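Notebook, test kitchen, July
Par-baked flatbread, topped and frozen: base trials 4 to 7
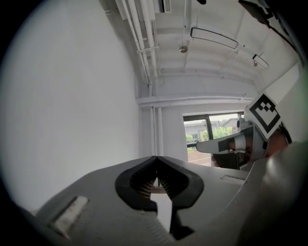 Gripper fingers and pads, white room beyond.

Picked up where trial 3 left off. The problem is still the soggy ring under the sauce after reheating. The rim is fine and the bottom crust is fine for the outer inch, then it goes gummy toward the middle. Trial 3 used the Saxena flour at the usual water level and we blamed the sauce. I'm less sure now.

Plan for this round was to change one thing per trial and leave the topping alone. Same tomato sauce, same cheese, same mushrooms (the sliced frozen ones, thawed overnight and drained). Dough weight per base 499 g for the large tray format, sauce 70 g spread by spoon from the center.

Trial 4. Saxena flour, water down two points. Dough was tight and kept pulling back from the corners of the tray. Rested it twice. Par-baked on the middle rack until set but still pale, cooled on wires, sauced, topped, into the blast freezer. Reheated from frozen in the small deck oven. Crust bit was better at the rim, tougher than I'd like. Middle still gummy, a bit less so. Rim had a dry, crackery taste that I don't think people want from this product.

Trial 5. Back to the original water, longer par-bake. This one browned too far on the second bake and the bottom had gone hard before the cheese was properly melted. Middle was the best so far. Ailbhe tasted it and wrote "toast" on the sheet. Fair. Could work if the second bake is done lower, but the label instructions have to suit a home oven, and most people are going to set it to whatever they set everything to.

Trial 6. Original water, original par-bake, thin coat of oil brushed on before the sauce. Used the Elorel sunflower oil because that's what was open. Clear improvement. The sauce sat on top and the crumb under it stayed dry enough to see the holes when torn. Slight greasy feel on the underside of the cheese layer, the sauce slid a little when cut. Total weight after topping 622 g, inside what the tray and film can take.

Trial 7. Same as 6, with the sauce cooked down further before use. Held in the pan until it mounded on the spoon. Less slide, more tomato flavor, and also saltier, as you would expect, so the salt needs to come down in the recipe. Texture in the middle is now close to the rim. I would be happy to send this one out for tasting once the salt is fixed.

Freezer notes: trials 4 and 5 went in on the lower shelf and 6 and 7 on the upper. That was careless. The upper shelf pulls down faster and some of the difference may be coming from there. Trial 6 has to be repeated on the lower shelf before anyone quotes these results. I've kept two bases back for it, wrapped and marked 6R.

Mushrooms: still letting go of more water than the supplier sheet from Jasora suggests. I weighed one bag before and after draining and lost 49 g, then pressed them in a cloth and got more out. Pressed mushrooms looked flat and sad on the topping but browned better. Ailbhe wants to try a quick pass through the hot oven before freezing. That adds a step on the line and I don't know where it would fit. Ask production before we spend a day on it.

Cheese: no change. The Ceteo shred melts evenly and holds its color. One bag had clumped at the bottom and had to be broken up by hand. Check how long that case was sitting out at receiving.

Cutting: the roller wheel drags the topping on 6 and not on 7. The long rocking knife was fine on both. Tasting portions should be cut with the knife so the drag doesn't get scored as a fault.

Ham version not started. The sauce for it is thinner and I expect the same trouble in the middle, so there's no point until the oil step is settled. The bolognese topping is heavier again and may need its own base weight.

To do
Repeat 6 on lower shelf (6R).
Repeat 7 with less salt, same reduction.
Try the oil as a light spray. Brush leaves streaks and uses too much.
Trial 5 par-bake time with a lower second bake, one tray only, for reference.
Order more of the large trays, we're into the last sleeve.
Find out if the deck oven has been recalibrated. It ran hot at the back left in both 5 and 7.

Ailbhe Mulcahy has the tasting sheets for 4 to 7 in the blue folder. Mine are clipped inside the back cover of this book.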